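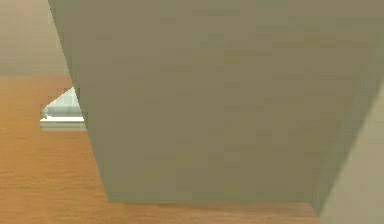 The wrist view in the Brurnano simulator, with a big olive-gray block up close and part of the white object behind it.

Vanderleia Sampaio has been driving a robot arm around a make-believe tabletop for most of the year, and she still leans sideways in her chair when she wants to see past something. "It doesn't help at all," she told me, laughing. "My neck does it on its own."

I'd gone to see her because I wanted to understand how you teach a robot a job by doing the job yourself. I've written plenty about the robots that come out the other end and hardly anything about the people who sit there with a controller in one hand and a coffee in the other, doing the same small thing over and over. Vanderleia runs the demonstrations for Brurnano, a little simulation project with two full-time people. The second is Sebastião Rocha, who wrote most of the remote control software and who kept wandering in with opinions (I was glad of every one of them).

The setup is simple enough that I was allowed to try it. You hold a controller called Andgate, you move your hand, and the arm on the screen moves too. Squeeze and it grips. Every session gets recorded, both what you did and what the views showed while you did it, and later a program learns from the whole pile. When I visited, the pile for the current task stood at 2,125 demonstrations. Vanderleia did more than 1,000 of those herself.

"The first 30 are fun," she said. "Then you get a bit bored, and then somewhere after that you get good. You stop thinking about your fingers. It's like backing a car into your own driveway."

I did not get good. I was slow and shaky, and I kept stopping in midair to think, and Sebastião told me very kindly that stopping to think is one of the worst things you can do. "The robot will copy that," he said. "If you hang there for two seconds wondering where to go, it learns that hanging there is part of the job. We had a whole batch where the arm would go and sort of meditate."

So what happens to the bad ones? I figured they'd be thrown out, and some are. They dropped 400 early recordings in January after going through them one at a time, which took the two of them the better part of a week and, by the sound of it, a lot of crackers. But Vanderleia likes to keep the ones where she messes up and then recovers.

"If I only ever show it perfect runs, it has no idea what to do when it's a little off," she said. "And it's always a little off! So I miss, I back up, I come in again. I want it to see that."

We spent a long time on the views. The person driving can switch to a nice wide one, which is where I parked myself and refused to leave. The close one is much harder to read. Pull it up at the wrong moment and you get a wall of olive-gray, some orange-brown wood, and a pale corner of whatever is sitting farther back. I asked Vanderleia how anybody could work from that.

"You don't work from it alone," she said. "But you have to remember the robot is getting it too. I can look at the wide view and say, oh sure, the white thing is right over there. If the close view only has a sliver of it, then I've made a choice using something that view can't tell you." When she trains new people she makes them do a few runs with the wide view turned off — they hate it, she says, and they come back driving differently.

Sebastião is less bothered. He thinks a blocked view is just part of life with an arm, and that the learning program should be able to put up with it. The two of them have clearly had this argument before, because they each started answering the other one's points before they'd been made. She'd like to swing the wrist a touch wider on the way in. He thinks that adds time to every run and teaches the arm a fussy habit. They're trying it both ways, and neither would tell me who's winning.
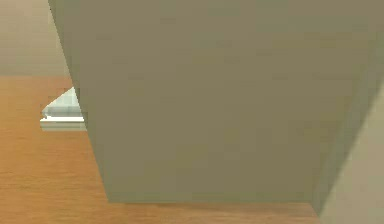
What she'd tell a beginner

I asked for one piece of advice and got several. Sit the same way every time. Take a break before you want one. Say out loud what you're about to do, at least for the first day, so you notice when you don't have a plan. And don't show off.

"People who play a lot of games come in and they're so fast," she said. "Beautiful, really quick hands. Then we train on it and the arm is flinging itself around. I tell them, drive like your grandmother is in the back seat."

Next up for the pair is Grecu, a version of the task with the starting positions shuffled more widely, and she's already dreading the extra sessions a little. I asked if she'd let me contribute a run. She said I could do one, and that Sebastião would be the one reviewing it.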